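**Thursday, bouquet cell, stem selection + wrist views**

Picking up from where Bukola N. left the planner. Goal for today was to get the stem picker to stop choosing the same grasp point for roses and hydrangeas, and to find out why the wrist segmentation drops out in the last part of the approach.

Changes since the last entry:

- Foketti (our planner wrapper) now takes a species label along with the stem mask. The rose grasp is set a fixed distance below the lowest leaf, and the hydrangea grasp goes wherever the mask is thinnest.
- Left and right arms get separate queues again. The shared queue was fine in sim, but on the table the two arms kept waiting on each other near the center seam.
- Final approach speed dropped to 20 mm/s. Slow, but I want clean logs more than throughput right now.
- Loose leaf sprigs are now their own class. Before this they came back as "stem, low confidence" and the planner would happily queue them.

The overhead view is in decent shape. Blooms separate well by color, and the stems are thin but they have good contrast against the white top. What still fails is a bloom that sits under a gripper when the arms are parked. The detector gets a sliver of petal and either skips it or gives it a box half the right size. Tarmo suggested parking the arms further out before the first capture. I would rather fix the order of operations: clear the arms, capture, then plan. Both come to one extra move per cycle, so we can argue about it later.

The wrist view is the real problem. Close to a hydrangea the depth is useless and the color image is mostly blurred petal. The segmenter then labels the petal as table, because both are pale and smooth. Once that happens the stem mask breaks into pieces and Foketti picks the longest piece, even when it belongs to the next flower over.
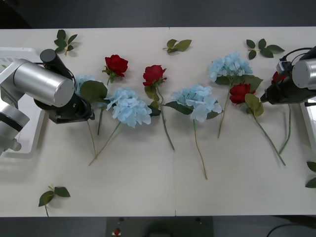
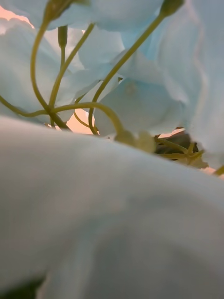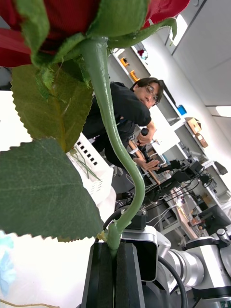 *Fixed camera, then two wrist views: hydrangea petals up close, and a red rose with its stem between the finger pads.*

The rose view is what we want to see at the end of a pick. Stem between the pads, both leaves clear of the fingers, and the small node sitting just above the grip. Ikechukwu wants to use the node as a landmark for checking slip: track it relative to the pad edge, and if it moves, regrasp. I think that works for roses. I don't have an equivalent for the hydrangeas yet.

I ran the segmenter offline on 500 wrist frames pulled from the Pramar logs, hydrangeas only. 67 of them have a petal labeled as table over more than half the image. Nearly all of those come from the last stretch of the approach, so the fix can be narrow:

1. Freeze the stem mask once the wrist camera is closer than the near limit, and go in on the last good one.
2. Carry the mask forward using arm kinematics only, no image updates.
3. If the frozen mask is older than 27 frames, back off and look again.

Bukola Jibrin pointed out that step 2 assumes the flower does not move, and they do move when a finger brushes a petal. Fair. For now I'm adding a check on gripper current: any contact before the close command and we back off, same as step 3. Crude, but it's only a few lines and it uses a signal we already log.

Also looked at background clutter. At some wrist angles the camera picks up the bench, the wall shelves and whoever is at the controller, and the table plane fit wanders off to match the wrong surface. I changed the fit to take the plane from calibration -- it's a table, it doesn't need to be estimated every frame. Should have been like that from the start. The old behavior is still behind a flag in case Rosholm needs it for their cart, which has a top that tilts.

Side note on labels: the label tool still lists rose leaves and sprigs under one name. Somtochukwu is splitting them. Don't relabel anything until that is merged or we will end up with both schemes in the same set.

Open:

- Near limit value. I guessed it from the blur and have not measured it.
- Node tracker, Ikechukwu.
- Capture order vs. parking pose, Tarmo and me.
- Replay the 67 bad frames through the frozen-mask version. The script is in the tools folder under `replay_wrist`, and it needs the new calibration file or it crashes on load.
- Log the controller input at the same rate as the wrist video. They drift apart over a long session and lining them up by hand takes forever.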